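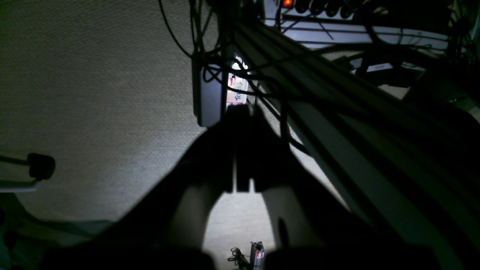 plundico_fan
Moving out of a rental in Brivmont in October. Is it worth paying 129 for a carpet cleaning? The carpet is gray and nine years old.

mustov12
Read the lease first. Mine said professional cleaning with a receipt – no receipt, no deposit.

hallway4
Disagree. After nine years most landlords replace it. Vacuum twice and save your money.

mustov12
Some replace it and still bill you. I lost four weeks of rent that way.

plundico_fan
Lease only says "clean condition." I'll rent a machine.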